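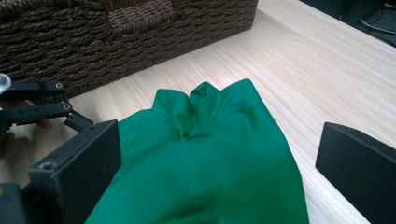
Budgeting for a second hand-held gripper – pads, spares, what am I forgetting?

Posted in Equipment & Purchasing
Monday, 32 views

sellance_shed

Hi all, hoping someone who's bought a few of these can check my sums before I send the order off. We've got one hand-held gripper at the moment and we use it for laundry work, mostly picking up cotton tops off a table and getting them into a woven basket. I want a second one so two of us can record at the same time, and I've been given $1,755 to do it with. That has to cover everything, freight included.

The quote from Mundbridge for the tool itself comes in under that, but not by heaps. What I can't work out is how much to hold back for bits and pieces. My shopping list so far:

Spare finger pads (we have the flat black blocky ones)
Pivot screws for the linkage
A longer cable
Storage case
A pile of second-hand clothes in different weights

Do I need all that up front? And is it worth paying extra for softer pads if nearly everything we pick up is fabric? With the flat ones I find I can bunch a T-shirt up into a nice fat pinch most of the time, but thin stuff is a pain and I end up chasing it across the table. Also happy to hear if you reckon I should buy a cheaper tool and spend the difference on something else. The boss wants it all arriving before December, so I've got a bit of time but not a lot.

Cheers in advance!

mundy_bench

I went through this last year when we went from one tool to a few, so I'll tell you where our money went.

Pads first. Buy spares now, on the same order, so you only pay freight once. I'd get two sets. Ours lasted 7 weeks of daily use on a timber bench before the bottom edges got rounded over, and after that they rode up over the cloth instead of getting under it. That might be your thin fabric problem too – have a look at the edges on your current pair before you blame the shape.

Softer pads, I'm in two minds. We tried a set from Memico and they were lovely on socks and singlets, but they grabbed so well that letting go became the hard part. You'd open up and the shirt would come along for the ride. If you do buy some, get one set and run it on the old tool for a fortnight.

Screws: yes, absolutely, and check the size against the ones you've already got. A little bag cost us less than lunch. Put a drop of thread locker on when you fit them, the medium stuff, and go easy near the pivots or you'll stiffen up the whole linkage (ask me how I know).

I'd skip the case. An old towel in a plastic tub has done us fine. Put the money towards clothes, and go for colours that stand out against your table, plus a couple that don't. Our op shop does a fill-a-bag deal for $15 and that's honestly the best value thing on our whole equipment list. Wash the lot first, the sizing in new-ish cotton makes it behave differently from the stuff people have worn for years.

The other thing I'd hold money for is a second set of whatever you record onto. Two people sharing one card reader is miserable.

tablefold

Just get the Sydorenko one, we have it and it's good. Cable is long enough too

sellance_shed

Thanks both! Went and checked the pads on the old one and yep, the bottom edges are well past it, so two sets of the flat ones are on the order and the case is off. I'll try one soft set as well and see how we go with the letting go business.

@tablefold do you remember if the Sydorenko takes the same pads as the others? If it does I might get a quote from them too, but if I have to stock two kinds of spares I think I'll stick with Mundbridge.

tablefold

Not sure sorry. Ours has the screw holes on top of the pad if that helps

mundy_bench

Ask them for a drawing with the hole spacing before you pay for anything. Ours sent one through the same afternoon – you can lay it over your old pad and know straight away. And get the freight in writing, they left it off our first quote.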